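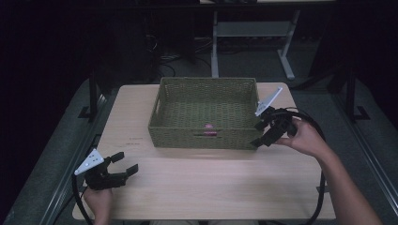
515 words

February
By Sverre Ljungberg

About Juška

Hello, and thank you for wandering over to this page, which I suspect most people skip on their way to the baskets. We're Juška, a small shop for people who share their home with a dog and would still like to cross the living room in bare feet. We sell woven baskets, dog toys to go in them, and a few odds and ends like brushes and towels that seem to belong in the same order.

The shop began with my old dog Covov (a name my niece gave him, and please don't ask me what it means), who owned far more toys than he could ever have played with and kept them all in the hallway. I tried a plastic tub with a lid, and he couldn't get into it. I tried a cardboard box, and he ate it. Then I put an old bread basket on the floor by the couch, and it stayed there for years, first as his and later as our new puppy's, with one corner chewed and then chewed some more. When Régis Leclerc and I finally opened our doors, we had 7 baskets on one shelf and a drawer full of toys, and that was the whole business.
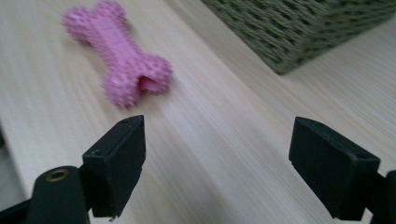 Choosing toys takes us longer than choosing anything else, and we enjoy it more than grown men probably should. We squeeze them, drop them on the floor, and carry them around in our coat pockets, forgetting they're there until we reach for our keys. We like a shape that's easy for a dog to carry and a surface with something going on, so you'll find plenty like the pink bone with soft little nubs all over it and a hollow opening at the end. A bright color helps too! Anything that pink is easy to spot under a couch, at least for the person lying on the rug with a flashlight.

Baskets are more my department. I like them rectangular, open on top, and low enough for a dog to look into. I also like an opening in the side to put your fingers through, so you can pull the basket out from under a bench with one hand while the other is busy holding a leash or a cup of coffee. Green has been the favorite color with our customers for as long as we've been going, and I've stopped trying to talk anyone into gray.
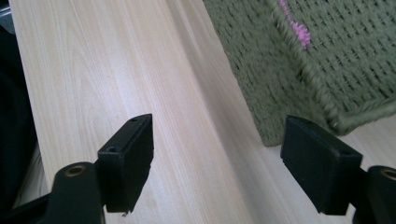 What we believe about tidying

We don't believe in very much of it. Put the toys away once, in the evening, and let the dog take them all out again in the morning. A basket works best in the room where the toys already end up, and two small ones are often kinder than one big one, especially if you have stairs. If you have the patience, leave a few toys in a closet and swap them over on Sunday. An old toy that has been gone for a while comes back as a new one, and Régis swears by this with his two terriers, who greet
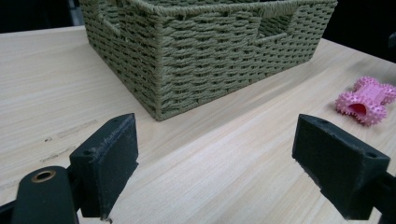 the same battered rope ring every time as though it had come home from sea.

You'll find us on the ground floor of the old Stellitz building, next to the shoe repair, with 100 baskets or so fewer on the walls than Régis would like. Dogs are welcome inside and may try things out, within reason. If you can't come in, write to us and tell us where the toys are piling up at your place, and one of us will write back, usually at greater length than you were hoping for.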